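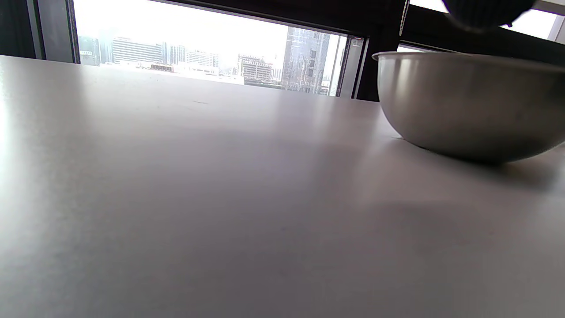 Siriporn Yimyam has spent 12 years persuading people to take short vacations, and she would like it known that she rarely gets one herself.

"I went to Ekstead in May," she says. "Two nights. I answered the phone through most of it, but from a hammock."

Her company, Bemora, plans weekend trips out of Pryor for people who have a job, a car and a vague feeling they should be using the car more. It is a small outfit. She does the routes, and Kylie Brunton does the bookings and the arguing with hotels.

The two met on a coach tour that went so badly they still quote from it. The driver had a schedule, and the schedule had nine stops before lunch. "We saw a waterfall for as long as it takes to put on a raincoat," Brunton says. "Then we took the raincoats off and saw a cheese shop."

Yimyam's rule now is one thing a day. Clients tend to agree with this warmly and then send her a list. The longest had 36 places on it, for a trip of two nights, and came with a color code. She wrote back asking which of them he would be sorry to miss. He picked a bakery.

"So he went to the bakery," she says. "He went three times. I think he's been back."

Her favorite drive is the old road up to Rirnlow, which climbs to 1433 feet and has, by her own admission, very little at the top. There's a bench, a church that is open when it feels like it, and an inn with six rooms. The inn serves dinner at seven. Anyone who turns up at eight gets soup and a look.

I ask whether people complain about that.

"They complain about the towels," says Brunton. "The soup gets lovely reviews."

A Rirnlow weekend costs $455 for two, with breakfast and a hand-drawn map. Yimyam draws the map herself and is touchy on the subject. A customer once pointed out that she had put the river on the wrong side of the road. She says the river crosses under it twice and he should have kept driving.

What do people get wrong when they plan their own trips? Leaving on time, she says. They mean to be out the door at noon, they leave at five, and they spend the evening behind a truck with everyone else who meant to leave at noon. She also has views on packing, most of them about shoes.

And her next weekend off? She looks over at Brunton, who is already shaking her head.

"Ekstead again," Yimyam says. "I left my phone charger in the room. I'm not in a hurry to get it."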